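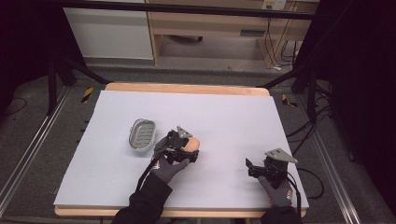 Photo: Hauwa Odukoya

Chapter 12
Soap, Dishes, and Surfaces

A bar of soap lasts longer when it can dry between uses. Soap takes up water each time it is handled, and if it sits in a puddle the underside turns to jelly. The jelly sticks to the dish, gets wiped away with the cleaning cloth, and is wasted. This chapter covers the small items kept beside a sink, how to choose them, and how to set them out on a clean surface.

The soap dish comes first. Many dishes are a single shallow bowl. Others have an inner tray with openings in it, so that water runs off the soap and collects underneath. A gray oval dish with a slotted tray is a common pattern of the second type. The tray may lift out for washing or may be fixed, and you should check this before you buy. A fixed tray has to be cleaned through the slots with a narrow brush.

The shape of the soap matters too. A flat bar rests on its widest face, and that face dries slowly. Rounded or egg-shaped soap touches the tray in a smaller area and dries more evenly, but it rolls when it is set down on a bare counter. Rounded soap should always have a dish with a rim.

Section 12.2 compares three dishes, the Nudovier, the Vudico, and the Hidis, using the cleaning record set out in the Pillay household plan. You will need a notebook for that section. Write down the date each dish was emptied and whether there was soft soap on the tray. Students who start their record on 10th February will have enough entries to complete the March review on page 322.

Before you set anything out, clear the surface. Take everything off, wipe from the back toward the front, and dry with a second cloth. White surfaces show soap film less than dark ones do, so look across them from a low angle with a light on the far side. Film shows up as a dull patch.

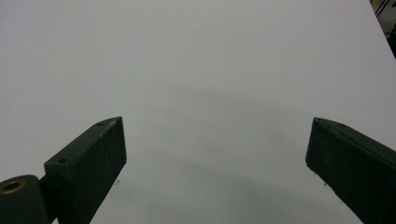

Why does a white surface feel sticky after it has been washed?

Usually too much soap was used and it was not rinsed off. Go over the surface with a cloth wrung out in plain warm water, then dry it.

Once the surface is dry, put back only the items that are used every day. Place the dish within easy reach of the faucet and away from the edge. Spare bars stay in a cupboard, unwrapped if the cupboard is dry. Section 12.1 begins with the parts of a soap dish and the names used for them.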